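The hard part of taking memory out of a desktop computer, according to Zaid Nimri, is knowing when to stop looking at it. His work at the Givetti laboratory concerns the last few millimetres before contact, where the view from the wrist is at its poorest and the arm has to rely on something else.

"People assume the wide view does the work," he says. "It gets you to the right part of the case. After that the fingers cover most of what you want to see, and the estimate of the module's angle gets worse the closer you go."

His method, which the group calls Grolach, splits the task in two. A policy trained on demonstrations brings the gripper to the module. A second, much smaller controller then takes over and corrects for tilt, using motor current and finger position as its only inputs.

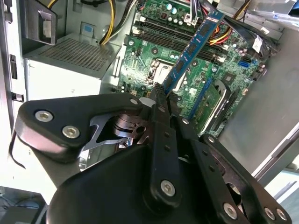
"The tilt is the whole problem," Nimri says. "A module held at a slant is fine if you are putting it in a tray. It is no good if you want to put it back in a slot. So we score the grasp by the angle, and a grasp that holds but comes out at the wrong angle is marked as a failure."

That scoring rule changed the result a good deal. Under the looser rule used in the group's September report, which counted any module lifted clear of the board, the single policy and the split version were hard to tell apart. Scored by angle, the split version succeeded in 87 of 200 trials. The single policy managed 40 of 200.

He does not describe 87 as a good number. "It is under half. I would not sell it to anyone. But the same demonstrations went into both, so the difference comes from the handover and the small controller."

The trials used desktop towers with the side panel off. The case was laid on its side on the bench, and its position was changed between trials by hand. 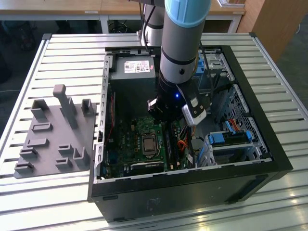 Nimri is wary of claims about general skill. The fixed view was used for locating the case and for checking results afterwards, and it was switched out of the policy's inputs once the wrist was inside. "We tried leaving it in. The arm blocks the board from that side at the moment you need it, and the policy learned to wait for a view that never came. Some runs timed out with the fingers hanging over the slot."

The choice of handover point is still made by a fixed threshold. Adomaitis, an earlier version, tried to learn it and tended to switch too early when there was cabling near the approach path. Nimri thinks the fault lay in the labels. Two people had marked the handover in the demonstrations, and they did not agree on what counted as first contact.
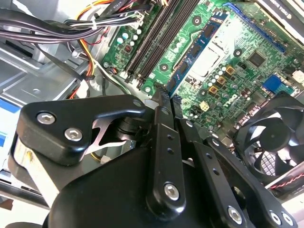 The gripper over the motherboard

On related work he is brief. Compliance control of this sort has been discussed since roughly 1970, he says, and the small controller contains nothing that would surprise anyone who has read the older papers. "What is new is where we put the join, and that we measured it."

The next set of trials, under the name Iltesero, will cover insertion. The retention latches will be opened beforehand, as they were for removal, and force limits will be set per slot. Nimri expects the success rate to drop. He also wants the angle measured by an external gauge, as the present figure is read from the wrist view after the lift and carries an error he has not yet been able to pin down.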